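# Open day at Mendstead, and I'm still not sold
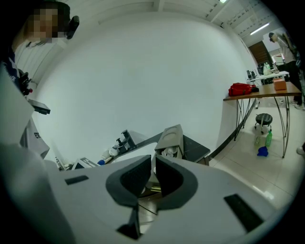
Kátia Honorato wrote to me the same evening to say I'd been unfair in the car home, that a machine doesn't have to be quick to be useful, and that I of all people should know what a slow start looks like. Fine. She may be right about the slow start.

I went because the flyer said "see the future of bench work," and I've been seeing the future of bench work since June, when Welard had their own day with the free pens. Mendstead at least let you stand near the benches. White cups, clamps, people with grippers in their hands, lights above a big curved wall. No stage and no music, which I liked.

The pitch goes like this: a person does the job with a hand-held gripper, the recordings go off to be learned from, and later an arm does the same job alone. We were told 146 recordings had gone into one cup task. I asked how often the arm gets it right on a bench it hasn't met before. The answer took some five minutes and did not contain a number.

I asked again, after coffee. This time I got "it depends on the cup."

Well, yes. My whole working life has depended on the cup! At Cordeiro we had a feeder that ran beautifully for visitors and jammed for the rest of us, and it cost us 40 shifts of fiddling before anyone would say so out loud.

What I'd want to see is dull. Give me 30 tries in a row, with a stranger setting out the parts, and show me the misses too. Kátia says Mikham does something like that in the spring, and she has already put both our names down. I'll bring my own cup.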